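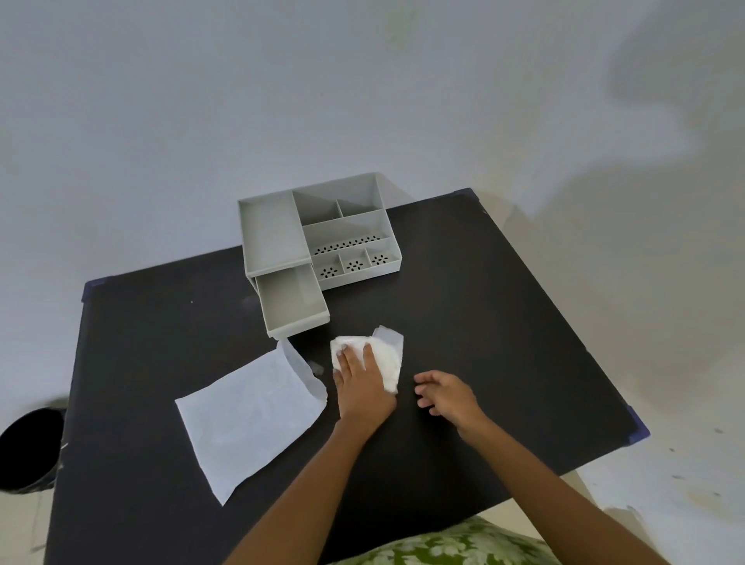
How does Kerkdale keep its paper flat between the dryer and the cutter?

The sheets are held in a conditioned store until their moisture content matches that of the cutting hall, and only then are they released for trimming.

The store was the first stop on the Friday tour of the Kerkdale mill, which makes uncoated office and drawing papers under the Hartono name. The group was let in at the goods entrance and issued with ear plugs and overshoes. Photography was not allowed past the second door.

The pulp arrives baled and is broken up in water in a steel vat. From there it passes through two refiners and a set of screens. Mernumano, the older of the two paper machines, was running at 402 metres a minute during the visit. The wire section can be seen from a raised walkway, although steam hides most of the press. The second machine was stopped for a felt change and its guards were off, so the drying cylinders were easier to make out. There are 22 of them, in two tiers.

Reels come off the winder and are moved by overhead crane to the store, which is kept at a steady humidity. Holding time is 16 hours for the lighter grades and longer for card. The guide gave no figure for card.

Cutting is done on a Fuken sheeter, which takes up to 4 reels at once. Knife changes are logged on a board beside the machine. Dust extraction is good at the knife and less so at the stacker, where a fine layer had settled on the rails.

The test room is small. Sheets are checked there for weight, thickness, stiffness and curl. The curl test is simple: a cut square is laid on a level surface and the lift at each corner is read against a rule. Samples from both sides of the reel are compared.

The tour takes some two hours and involves several flights of open stairs. Parking is by the weighbridge. The next open day is in October, and places are booked through the gatehouse.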